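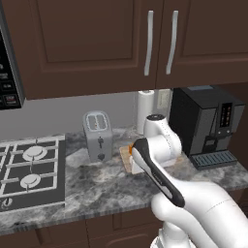
Sunetti Canvas Weekender – review
By Aranka Magyar
Mar 16, 2023

I bought the Sunetti weekender in September to replace a nylon duffel with a broken zipper. I've taken it on 12 trips since then, mostly two nights at a time, by train and by car and twice on a plane. I paid full price for it.

The bag is waxed canvas in olive with leather handles and a removable shoulder strap. It also comes in navy and a tan that looked a little orange on the screen. Mine is 18 inches long, the smaller of the two sizes. It holds two changes of clothes, a pair of flat shoes, a toiletry bag and a paperback. A winter coat will not go in with all that. If you pack boots, get the larger one.

The main zipper is metal and runs smoothly, though it was stiff for the first couple of weeks. The lining is plain cotton, light enough in color that you can find a dark sock at the bottom. There are 3 inside pockets. Two are open and fit a phone or a charger. The third zips, and I keep my keys and train pass there. I would have liked one pocket on the outside as well.

Handles are the best part. They are long enough to go over my shoulder when I'm wearing a sweater, and the stitching where they meet the canvas has not moved. The leather was pale when it arrived and has darkened where I hold it.

The shoulder strap is not as good. The pad slides toward the back and the clips squeak when you walk. I took it off and put on the strap from an old Briton camera bag – the clips are the same width, and it has stayed put.

Canvas marks easily at first. Mine got a scratch from a car door on the first trip, and it mostly rubbed out with a thumb. Rain beads up and rolls off, but the bottom corners let a bit of damp through when I set it down on a wet platform. Don't put it in the washing machine. Wipe it with a cold cloth and let it dry open.

My husband Zsolt has the Kanaan duffel, which costs nearly the same. His has a stiffer base and stands up by itself when empty. It is also heavier, and he complains about it on stairs.

Shipping took 5 days. The bag came in a cotton dust cover, which I now use for shoes.

I'd buy it again, in navy next time, and skip the strap if they sold it without.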